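Why Do Things Pile Up on a Table?
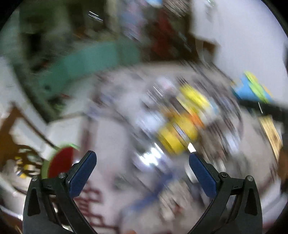 A pale surface covered with mixed items, with bright yellow and orange among them.

A heap starts small. Someone puts down a wrapper, then a pen, then a toy. Flat places are easy to reach, so they fill up first. Soon the things at the bottom are hard to find.

Clear packaging makes a heap trickier to sort. It is see-through and shiny, so light bounces off it and your eyes may slide right past. Bright colors are different. Yellow and orange stand out from gray, white and brown, even in a big jumble - that is why many safety vests are yellow.

How to sort a heap

Use 4 boxes. Label them Keep, Recycle, Trash and Ask.
Pick out the bright things first.
Next, gather the clear packaging.
Leave anything sharp or pointed for a grown-up.

Try it: put a yellow block and a clear lid in a pile of mixed things. Ask a friend to find both. Which one takes longer?

From the Hadel Home Science pages, October 2026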